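Teaching a two-arm setup to pick up clothes and cans: bench tips
Workshop notes > Household tasks > Teleoperation
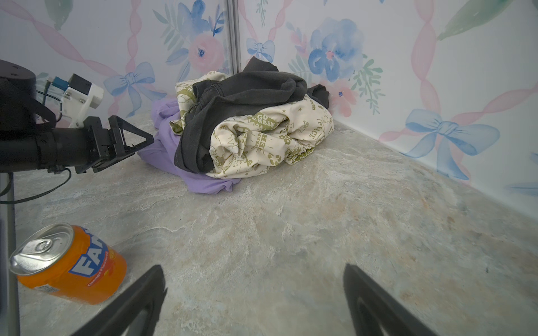 Temitope Idahosa objected to the first version of these notes on the grounds that they began with the arm settings, when most of the bad episodes she had to throw out in August were spoiled before anyone touched the controls. The order has been changed accordingly. Preparation first, driving second, settings last.

The notes cover two ways of showing a task: remote control, where the operator moves a pair of leader arms and the working arms follow, and hand guiding, where the operator takes hold of the working arm and moves it directly. Small rigid items and soft items are both dealt with. Cloth gets more space.

Before you start

Write the task as one sentence and tape it above the leader arms. "Put the can in the bin, then move the clothes to the basket" is a task. "Tidy up" is a wish, and two operators will do it two different ways. If the sentence has an "or" in it, split it into two tasks and record them separately.

Decide where an episode begins and where it ends. Ours begins with both arms at the parked pose and ends with both arms back there and the grippers open. An episode that stops the moment the last item lands teaches the arm nothing about letting go and backing off.

Choose the starting layouts in advance. Left to themselves, operators put things back in the same spot every time, usually the spot that is easiest to reach. We keep a sheet of 36 layouts and work down it in order. The sheet gives the area for each item and which way it faces. For a can: standing, lying with the lid toward the left arm, lying with the lid toward the right arm, and against the cloth.

Use full cans and empty cans, and note which on the sheet. They roll differently and they crush differently. A policy trained on full cans only will squeeze an empty one flat.

Wipe the surface between batches. Lint collects where cloth is dragged, and grit gets into the finger pads.

Fix the lights. Close the blind if the bench is near a window and leave the lamp on the same setting for the whole batch. Varying the light is useful, but do it on purpose, one batch at a time, and write it down.

Driving by remote control

Drive from the camera views. If you look over the top of the monitor at the real bench you are using information the arm will never have, and the recording will contain corrections that make no sense from its side. Hang a towel or a board between the operator and the work area if the temptation is too strong.

Warm up with two throwaway runs. Delete them.

Move at a steady pace, slower than your own hand would go. Jerky starts cause the follower to lag and then catch up, and the lag is recorded along with everything else. Long pauses are as bad. If you need to think, finish or abandon the episode and think afterward.

Approach a can lying on its side from across its width, fingers straddling the body near the middle. Closing on the ends works on a full can and slips on most others. Bring the fingers down to just clear of the surface before closing. A finger that drags will push the can ahead of it, and a can that starts rolling should be followed only if it stays inside the work area. Do not trap it with the other arm unless you intend to teach that.

Keep one arm still while the other works, unless both are needed. Park the idle arm in the same place every time and out of the wrist camera's view of the target where you can. An idle arm that drifts about adds noise to half the joint readings.

Record some recoveries. Miss the grasp, open, lift a little, try again, and carry on to the end. We aim for 14 recovery episodes in each batch. Kayode Okonkwo prefers to record them on a separate day with separate labels, so they can be weighted or left out later. That has worked better than sprinkling them in.

Driving soft items

Cloth does not go back to where it was. Accept this. Do not spend ten minutes trying to rebuild the same heap. Lift the pile, drop it from elbow height, and take what you get. Turn some garments inside out. Put the dark one on top for half of the batch and underneath for the rest, because dark cloth against black fingers is hard for the camera and you will want plenty of it.

Grasp at a ridge or fold that stands up from the pile. Flat cloth needs a pinch with the fingertips pressed lightly down, and it takes practice. Rehearse the pinch by itself before recording a full task.

Take the top layer first. Pulling a lower garment out from under the others drags the whole heap across the bench and often off it. Where garments are tangled, hold the lower one with one arm and lift with the other. Hold first, lift second, and leave a short but definite gap between the two so that the order is clear in the data.

Lift straight up until the cloth hangs clear, then move across. Carrying it low wipes the bench and knocks over anything standing.

Frills, straps and drawstrings catch in the finger joints. After each episode with such items, open the gripper fully and check. A thread round the finger pivot will show up some days later as a gripper that does not quite close.

Mix colours and prints. Plain shirts in a single colour make a tidy recording and a poor policy. Old clothes from a donation bag are fine once the pins and loose buttons are off.

Guiding by hand

Hand guiding is good for short, exact movements: seating a lid, hooking a hanger over a rail, pressing a latch. It is poor for anything long, as your arms and sleeves end up in the camera views.

Switch to gravity compensation and wait for the arm to settle before touching it. Hold it behind the wrist. Holding it by the fingers bends the readings and wears the finger mounts.

If you need pictures from a hand-guided movement, record the joint path first, step away, and play it back with the cameras running. Save the playback as the episode. Reset the items to their marked positions before the playback, or the arm will close on air.

Keep hand-guided and remote-controlled recordings in different folders. The speeds differ, and mixing them gives hesitant movement.

Cables and cameras

Route the wrist cable with enough slack for the full turn of the last joint, then turn the joint both ways by hand with the power off. A loop that hangs low will hook a can or a sleeve sooner or later. Use soft ties. Hard plastic ties cut the jacket at the bend.

Check the wrist camera mount at the start of each session. Printed mounts creep when the motor housing warms up. We keep a saved picture from the first day and compare the fingers' position against it. If the fingers have shifted, tighten the mount before recording, never halfway through a batch.

A patterned backdrop does no harm as long as you know it is there. Two of our benches have papered walls and one is plain. A policy trained at one bench only did badly at the others, and the cure was to rotate the batches through all three.

Settings we use

Follower speed limit: low for the first batch with any new operator, medium after that.
Gripper force: the lowest value that holds a full can through a quarter turn.
Episode limit: 600 frames for a single can, no fixed limit for cloth.
Leader arm return spring: off for cloth, on for rigid items.
Recorder: Stikia, with the automatic trim turned off. The trim removes the still part at the end, which is the part we want.
Leader arms: the Bruseo pair at the first two benches, the older Aren pair at the third. Do not swap leaders in the middle of a batch. The grip feels different and operators compensate for it.

After the session

Watch every episode once at double speed before leaving. Mark each one keep, recovery or discard. Do it the same day; by Monday you will not remember why the left arm stopped.

Discard if an item left the work area, if a hand came into view, if the operator paused for more than a few seconds, or if the final pose is wrong. Do not keep a doubtful one to make up the numbers.

Name files by task, bench, layout number and operator's initials. The operator matters. Two people can follow the same sentence and still have different habits, such as always rotating the wrist clockwise, and it helps to be able to sort by person when an odd movement appears in the trained arm.

Comments

Effiong
Does the parked pose need to be identical for both arms? Mine are mounted at different heights and the right one can't fold as far.

Reply from the bench
No. Each arm needs its own pose, and it needs to be the same one every time. Save both as presets and drive to them from the keyboard.

Effiong
Thanks. I have also found that socks are better recorded as their own task. The fingers have to come in almost flat, and mixed in with shirts they were missed more often than picked up.

Reply from the bench
Agreed on socks. Ours are on a separate sheet, which still needs typing up.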